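Home | Guides | Land records | Watchlists | Support

4. Tracking a parcel sale in Sterance

Use this section to follow state-owned or former factory land from the first notice to the registered transfer. You need an editor account.

1. Open Parcels and enter the cadastral number. For the Dobre plant site, type 2862.
2. Select Ownership history. Entries load with the newest on top.
3. Click Add owner chain. Sterance follows shareholders up to 4 levels.
4. Attach the auction notice and the board decision as separate files.

Note: Kustden registry extracts expire after 90 days. Order a new one before you publish.

Caution: A shared address does not prove shared ownership. Mark such links Unconfirmed until a second document supports them.

4.1 Setting alerts

1. Go to Watchlists and choose New.
2. Pick the seller, the buyer or the parcel.
3. Set the frequency to Daily. Weekly alerts can miss short bidding periods, as happened with the Utcombe depot in March.

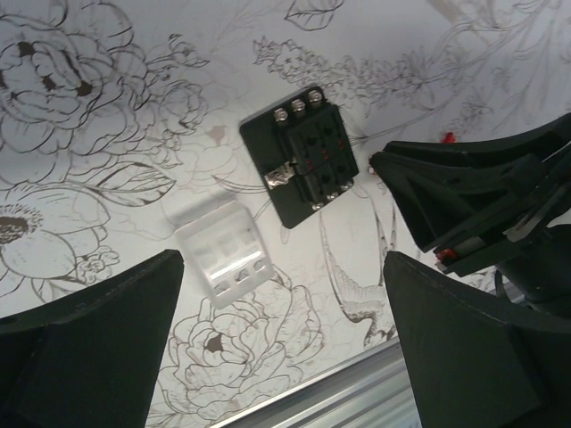 4.2 Exporting a case file

1. Open the case and select Export.
2. Tick Include sources. Files from confidential contacts are left out by default.
3. Enter a reviewer. Florin Matei approves exports for the land desk.
4. Save the PDF to the shared folder.

Caution: Exported files are not updated when the registry changes.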